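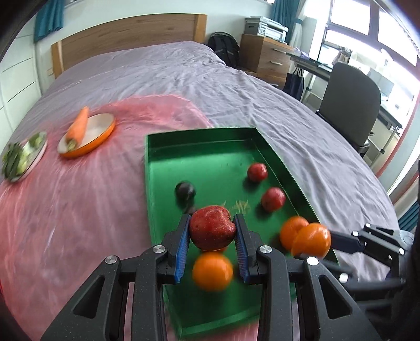

apples and oranges, a thread 🍎🍊

ok so I've been meaning to write up what happened when I tried to cut my grocery spending without eating sad beige food, and Beril Kılıçarslan keeps texting me "where is the thread," so Beril, hi, it's the thread

background: I moved to Danthorpe in December and my food spending went completely off the rails. New kitchen, no routine, a bakery on the corner that smells like butter at 7 a.m. I finally added up a month of receipts and got $977. For one person! I live alone! I don't even have a cat!

a big chunk of that was delivery, fine, I knew that part. What I didn't see coming was the fruit. I was buying those little plastic tubs of cut-up melon on my way to work and every single one cost more than a whole melon

(I know. I KNOW. my grandmother would have had words)

so the first rule I made was whole fruit only, and I buy it once a week at the Surach market, on Tuesday after work when the stalls are starting to pack up. You don't get first pick but the prices drop and the guy at the citrus end will usually throw in an extra one if you let him tell you about his knee
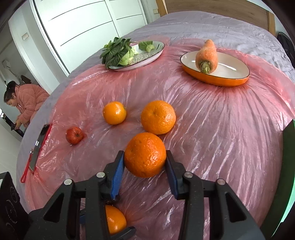
second rule: smell before you buy. I used to go by color and I was wrong all the time. With oranges I go by weight too. Pick up two the same size and take the heavier one, it'll have more juice. Little scuffs on the skin don't bother me at all anymore, I just don't want soft spots

third thing, and this one is for my fellow people who forget food exists once it goes in a drawer: keep some of it where you'll see it. I had apples in the crisper for weeks and ate maybe one. Put a bowl next to my keys and they were gone by Friday lol

BUT keep your apples away from anything you don't want ripening fast. They give off ethylene and will push everything around them along. Great if you have a rock-hard avocado, terrible if you just bought nice pears

my friend Inès Marchal, who cooks about a hundred times better than I do, got me into making one big pot of something on Sunday and not planning anything else. I resisted because I hate leftovers. Her fix was to keep it plain and change the toppings, so it's lentils with lemon one night and lentils with a fried egg and hot sauce the next. Still lentils! but I don't get mad at them

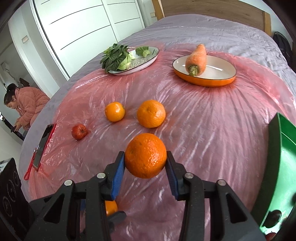
anyway the other big leak was "quick stops." I'd run into Abou Jaoude for milk and come out with olives, a fancy cheese, those sesame cookies and no milk. Love that store, would defend it with my life, but I can only go in with a list now, and the list has one (1) treat on it

the treat is always the sesame cookies

some people asked about tomatoes last time I posted about this. Counter, not the fridge, until they're really ripe. If they've gone wrinkly, roast them low with oil and salt and a garlic clove and put them on toast. I like them better that way than fresh, come fight me

things that did NOT work for me: meal planning apps (I lasted 4 days), buying rice in a giant sack, trying to like cottage cheese. Also that Karnstead produce box everyone recommends. Lovely vegetables, but I got 21 turnips in one month and I don't have that many turnip feelings

where I ended up: last month was almost half of what I started with and I ate better, which still feels like a trick. Next up is coffee, please be gentle with me

if you've got a good use for orange peel besides candying it, drop it below, I have so much peel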